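The Table That Comes Out of the Closet

I have owned five folding tables in my adult life, and I can tell you where each of them died. One went off a balcony in a windstorm. One lost a leg during a birthday party, with the cake on it. I'm telling you this so you understand that I came to the subject with some feelings already in place.

My apartment is 421 square feet. People hear that and say "cozy!" and then they come over and see me eating soup with the bowl on the ironing board. For years I kept a proper dining table, a big oak thing from my aunt, and every single day I turned sideways to get past it on the way to the bathroom. I had a bruise on my left hip that I honestly thought was a birthmark. Last June I gave the oak table to my cousin and decided I was going to live with furniture that goes away when I'm done with it.

So I started asking people how they do it, and wow, people have opinions. You bring up folding tables at a dinner and you will not get a word in for the rest of the night. My neighbor swears by card tables, the padded kind, and owns three. A guy at my gym told me he had eaten every meal for a year off a door laid over two sawhorses (he was proud of it, and he should be, I've seen pictures and it's a nice door).

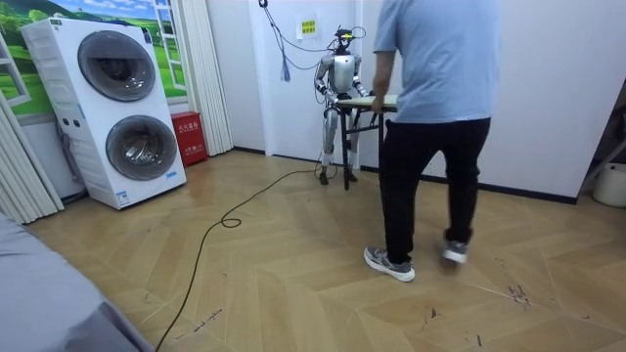 A small folding table suits a room where the floor has other jobs to do.

The person who changed my mind about most of this was Nayara Bastos. She has a repair shop called Prado, down a flight of stairs and next to a laundromat, and she fixes chairs, tables, cots, anything with a hinge in it. I went in with a wobbly table under my arm and stayed until she closed. She had a radio going and a dog asleep on a pile of blankets, and she talked the entire time she worked.

"You bought this for the top," she said, flipping mine over. "Everybody buys the top. Look at the legs!"

I looked at the legs. They looked like legs to me. She wiggled one and it moved a good deal more than I wanted it to, and then she showed me the brace, a skinny strip of metal with a rivet that had worn its hole into an oval. That was the wobble, all of it, one tired rivet. She drilled it out, put in a bolt with a locking nut, and charged me less than I'd spent on lunch.

Her advice, which I have repeated to anybody who will stand still, goes like this. When you're shopping, open the table in the store. Don't let them open it for you. Put both hands on one short end and push it away from you a little, then pull it back, then lean. If the far end starts to sway, walk away from it. She also says to fold it up again and carry it once around the store, even if you feel silly, and I did feel silly, and I also found out that the first one I liked was way too heavy for me to lift over my couch.

That one was a Pamik, by the way, a lovely looking thing with rounded corners. I wanted it so badly. It weighed 29 pounds! I put it back and sulked in the lamp section. 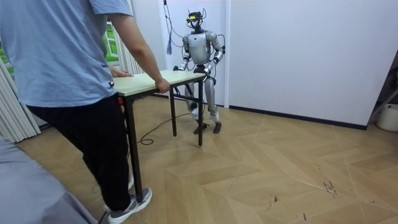 Both hands on the near end: a pale top on a thin black frame.

What I took home in the end was a Nusia, secondhand, with a scratch across the top that looks like a map of a river. I lean it behind the bedroom door during the day. At six or so it comes out, I eat, I pay a bill or two, I fold it up again, and suddenly I have a whole floor back and can lie on it and stretch, or let my nephew run his trains across it when he visits.

There are things I miss. I used to drop my keys and mail on the oak table and now the mail ends up on the bed, and I've slept on a water bill more than once. You can't leave a jigsaw puzzle half done, either. My sister gave me a 332-piece lighthouse and I finished it in one sitting, until two in the morning, with my eyes burning, because the table had to go back behind the door before work. I still think the sky was too many shades of the same blue.

And company is a bit of a production. Four people fit if they like each other. When more come over I borrow one of the card tables from next door and push it up against mine, and there's a step down in the middle where the two heights don't match. Somebody always sets a glass right on the edge of it. I bought a long tablecloth to hide the step and that made it worse (now it's a surprise).

Nayara thinks I should raise the lower one with rubber feet. She sells them in a coffee can by the register, a brand called Drekeck, and you dig through until you find four that match. I've dug through that can twice and come home with three both times. I'm going back after work tomorrow.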